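The Bench, As Is: a gallery of small tidying

I promised Noeline Hollis I would put these up in July, and it is still July, so I'd like that noted.

For anyone who missed the earlier pages, this corner of the site is where I keep a record of hand tools and the places they end up. It started with one drawer. The drawer had 35 hex keys in it, of which I could name the purpose of perhaps four. The rest had come free with furniture, or with a bicycle I no longer own, or had arrived by whatever process it is that delivers hex keys into drawers. I wrote a cross little piece about it, and people sent me their own drawers. Ataahua Ruawai sent hers three times, and it was worse each time.

The theme for this page is hex keys and the things they get put in. You may think that's a thin theme. You haven't seen my inbox.

A few notes before the pictures, mostly for the people who write in.

On names. I say hex key. Raelene Tomoana says Allen key and will not be moved. Kazimiera Śliwiński calls all of them "the bent thing," and when she asks for one across a room, somehow the right one gets passed to her. All three are welcome in the comments. Please stop correcting each other.

On handles. The plain black L is the one everybody has and everybody loses. It's the color of the inside of a toolbox and the color of the gap under a workbench, and it knows this. A bright handle fixes about half the problem. You can still lose an orange one, but you feel more foolish when you find it. I've wrapped a few of mine in red tape, with the size written on in paint pen, and the paint pen lasted 18 days. The tape is doing fine.

On containers. The Prukwood tray I mentioned last time has a slot for each size and is a lovely piece of work, and I have never once put a key back in the correct slot. The Werkon roll is the same story in canvas. What I do use is whatever wide, shallow thing is nearest. A soup bowl. The lid of a paint can. For most of last winter it was a dog dish marked Kong, which belonged to a dog, who had views.

Isabelle Gagnon has a proper system with labels and a chart inside the cupboard door. She sent me 25 photographs of it. They were very clean, and I felt bad for an afternoon, and then I went back to the soup bowl.

On sweeping up. If you drop small metal things, and I do, a dustpan is a better tool than your fingers. I keep one at the bench that has never been near the kitchen floor. It's for screws, washers, stray keys and the little plastic caps off flat-pack shelves. Tip the lot onto an old towel, pick out what you want and put the rest in the jar. (The jar is a separate page. The jar may need several.) Get one with a rounded rim if you can. The cheap ones with a sharp front lip will scratch a painted top, and you'll notice every time the sun comes in.

I also get asked how often one should sort. Raelene does hers once a year. I do mine when I can't find the 4 mm, which works out to most weekends. It takes me an hour because I stop to wonder about each one. There's a stubby key in there that fits nothing in my house, and I have tried it on everything, including the toaster.

Now the pictures. Snacks at the bench are permitted on this site and always have been. 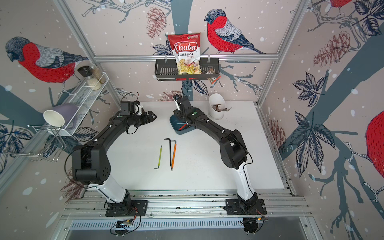
Green handle, plain black, orange handle, laid out side by side, with cassava chips within sight and birds on the wallpaper. My own shed has neither birds nor chips and I intend to take this up with myself.

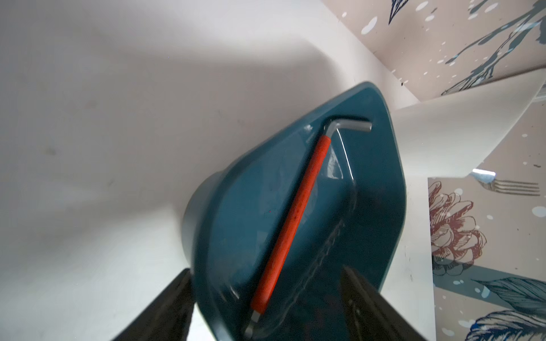 Red handle, teal dustpan. Long arm lying along the tray, short arm at the top. As dishes go, I'd rank it above the soup bowl.

What should I do with hex keys that don't fit anything I own?

Keep one of each size and let the rest go. Check them against a set you trust, because the metric and inch sizes sit close enough together to fool you and a near fit will round off the bolt. Toss any with worn corners into scrap metal, and put the good spares in a bag for a repair café or a neighbor who has just bought shelves.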